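Control software sync, June 2021

Present: perception, planning, tooling. Flanagan dialed in late and missed item 1.

**1. Wrist camera blur**

Frames from the wrist camera smear when the arm moves fast. The Ima detector drops most of them, and it drops shiny objects first. Perception asked for a blur score on every frame so the planner can skip bad ones. Agreed. The score goes into the message header, not a separate topic.

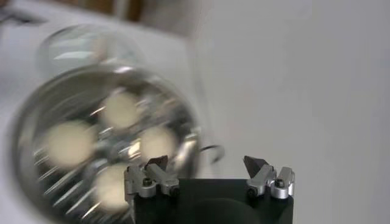
*Wrist view, flashlight head close to the left finger. Motion blur.*

Exposure stays as it is for now. Tooling will add a replay filter to Funa that hides frames under the threshold. Ticket 721.

**2. Steamer task, planning**

The planner still treats the steamer and its lid as one body. It needs two, with the handle on the lid as the only allowed grasp. Plate pose comes from the head camera. Both arms wait with fingers open until the pose has held for 30 frames.

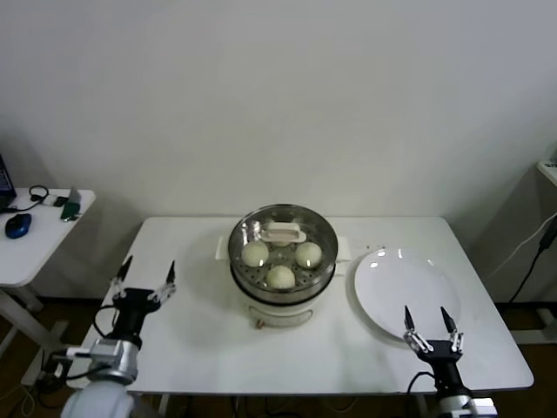 *Head view: lid on, three buns on the tray, plate to the right.*

Approach timeout was discussed. Planning wanted it longer, tooling did not. Left at 200 ms until there are logs to compare.

**3. Clear objects**

Segmentation on glass is poor. The mask follows the bright reflections and leaves out the middle of the dome, where the table shows through. Plimeo build 92 has a rim-fitting step that should help. It has not been merged.

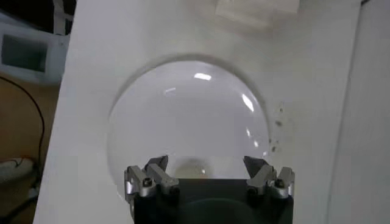

*Wrist view, clear dome on white. Rim is faint, highlights are strong.*

Marks on the tabletop also come up as small objects. Perception will raise the minimum area and rerun the June set.

**Actions**

- Perception: blur score, minimum area change
- Planning: split lid and base in the model
- Tooling: Funa filter, merge build 92 after review
- Flanagan: send comments on item 1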